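4.2 Wrist camera placement, simulated trials

Both grippers were run in the same simulator before anything went on the real arm. Two camera mounts, the Skoltis bracket (low, close to the palm) and the Filemberg bracket (higher, tilted). Same controller for both, same light settings, same fruit models. 1,044 grasp attempts in total, split evenly over the four gripper and mount pairs. Controller gains were tuned once by A. Crenshaw and then left alone.

Close range is where the mounts should differ most, so we logged the rendered view at the end of each approach, before closing. The pose estimator (Tully) wants a full outline. At short distance it often dosen't get one, and has to work from the upper contour only.
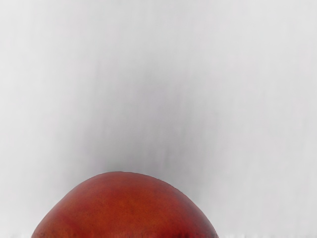 Figure 4. Rendered close-range view of a red fruit. Lower half outside the image; upper contour sharp against light gray, darker smudge in the background above the crown.

The top edge is easy to segment in views like Figure 4. Color contrast is strong. Width is harder, as the widest part of the fruit may be out of view, and no stem is showing to fix the rotation. We first tried fitting a sphere to the visible arc. Poor idea for lopsided shapes, the center drifts toward the flatter shoulder. An ellipse fit did better and is used in all runs reported below.

Background shading also matters. A plain brightness threshold can pull a dark patch into the mask, so we switched to hue. Cost is 4 ms per image, acceptable at our 40 Hz control rate. The Ganosus gripper opens wider and tolerates more center error then the two-finger one, so results are given per gripper, not pooled.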